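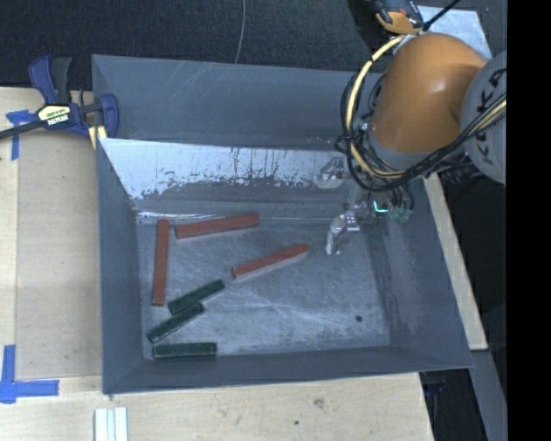 Photo: Hullura

2020-07-31

Stop animating everything

A photograph used to be allowed to sit still. For the past few months that has become rare. Open any feed and the clouds in the landscape are drifting, the hair in the portrait is lifting on a breeze that never stops, and the coffee in the still life gives off the same curl of steam every three seconds until you scroll away. Most of these pictures were made and finished as stills. Somebody has gone back to them with an app and given them a push.

I have done it too, so I am not writing from any height. In April, with no jobs in the diary and a hard drive full of old work, I bought a year of Gredix and spent the best part of two weeks putting movement into photographs I had taken over the past decade. I started with a river, as everyone does. Then a flag, then a row of washing, then a street at dusk where I made the headlights crawl towards the camera. By the end I had 15 finished loops and was pleased with them. I posted the lot.

They did well. The river picked up more than 1000 likes, which is a large number for me, since the original still had managed fewer than 100 when I put it up in January. If numbers were the argument I would have lost it before I began.

But I went back to the river a month later and did not like it. The still had been taken early on a cold morning, with the water low and a band of pale light lying across it from left to right. The picture was about the light. In the loop you cannot look at the light, because the water is sliding about underneath it. The eye goes to what moves. It has always done that and no amount of taste will train it out of the habit. I had taken a photograph with one subject and given it a second, and the second one was louder.

This is my main complaint about the fashion. Movement is treated as something you add on top, like a bit of contrast or a border. It changes what the picture is of. A portrait with moving hair is a picture of hair. The face is in there somewhere, fixed and slightly waxy, and you begin to notice that it does not blink.

The second complaint is about time. A still photograph lets the person looking decide how long to look. You can glance at it or stay with it for ten minutes, and it makes no demands either way. A loop has its own length. Once you have seen it go round twice you have had what it offers, and the third time is a repeat. I timed myself with my own loops, which is a silly thing to do but I had the afternoon free. I was bored by all of them sooner than I was bored by the stills they came from.

People will say that film and animation have the same property and nobody holds it against them. True, but a film goes somewhere. The animator who cuts up old engravings and makes a bishop fall off a ladder is making a joke, and a joke needs a before and an after. I like that sort of work a great deal. Cut-out animation, stop motion, flick books drawn in the corners of exercise books, all of it. There the movement is the idea, and the picture it started from is raw material. What I am grumbling about is the other thing, where the photograph is left as it was and merely set wobbling.

The tools push us towards wobbling because wobbling is what they can do by themselves. In Gredix you draw a few arrows over the part that should move and paint a mask over the part that should not. It is quick and it works. Making a figure walk across the room is a different matter. You have to cut out the legs, rebuild the bit of carpet that was behind them, work out where the weight goes and then do it again for every step. I tried that as well, with a photograph of my uncle carrying a chair. It took me four evenings and he looked as if he was on ice. I am still fonder of it than of the river.

Juntunen, the older program, is worse to learn and better to use, in my view. It gives you layers and a timeline and leaves you alone. There are no presets named after weather. The manual is poor and the export settings seem to have been written for somebody else, but you cannot make a thing in it by accident. Every movement is there because you sat and put it there. I think that is good for people, in the way that having only so many frames on a roll was good for people, though I know how that sounds and I do not want to go back to film either.

Then there is the question of what we are telling the viewer. A landscape photographer I have followed for years now posts nothing but loops. Her waterfalls fall and her mist rolls. I know that the mist was not rolling like that, because I know how the software makes mist roll, and it makes all mist roll the same way, from left to right, with a soft join in the middle where the loop begins again. I would not call it lying. Long exposures turn the sea to milk and we got used to that. But the long exposure did at least record something the water did. The arrow in the app records something the photographer drew with a finger.

For pictures that are meant to inform, I would go further and say leave them alone altogether. News pictures, obviously, but also the plain ones: the shop front, the machine, the parish hall before the work was done. A local history site I look at has begun to animate its archive, and there is now a 1920s high street with smoke coming out of the chimneys. There may have been smoke that day. There may not. The plate does not show any, and a child doing a school project will come away sure that it did.

I asked the people who run the site's hosting, Hidomero, whether the originals were still up. They are, three clicks down, at a smaller size. That seems the wrong way round. Put the scan on the front page and let anyone who wants the smoke go and find it.

I can hear the reply that it has been a hard year and people should be allowed to play. They should. Playing with old pictures on a wet evening is a fine way to learn how pictures are built. I learned more about depth from cutting my uncle out of his sitting room than from any number of articles on lenses, because to move him I had to know exactly what was in front of what. I would recommend it to any photographer who has time on their hands. Pick an old photograph, one you do not mind spoiling, and make something in it walk, fall over or take its hat off.

My objection starts at the point where playing turns into the normal way of showing work. That point has come quicker than I expected. Two clients have asked this month whether I can supply a set "with movement". One of them sells garden furniture. I asked what should move and the answer was that they did not mind, the leaves perhaps, as long as something did. I have quoted for it, and I will do it if they say yes, because I have rent to pay. But the request has nothing to do with the benches. It comes from someone having worked out that a moving post holds a thumb for a second longer than a still one, and that will only be true until all the posts are moving. We have been through this already with heavy colour and with drone shots.

There are loops I would keep. A friend made one from a picture of a railway station, with the whole concourse frozen and only the departures board changing. It works because the stillness is the point of it and the one small movement makes you notice how still everybody is. She tried several versions before that one, including one with the pigeons going, and threw them out. I do not think the app would ever have suggested the board. It would have found the sky through the glass roof and set the clouds off.

So my own rule, for what it is worth, is now quite simple. Before I draw an arrow on a photograph I have to be able to say in one sentence what the movement is for. "It would look nice" does not count, and neither does "it will do better". Of the loops I made in the spring, the rule lets through two. One is a kettle lid, which rattles at the moment you have stopped expecting it. The other is my uncle and his chair, ice and all.

I have taken the rest down and put the stills back. The river has had nine likes so far. It is still a good picture of the light — better than I remembered, in fact, and I might print it.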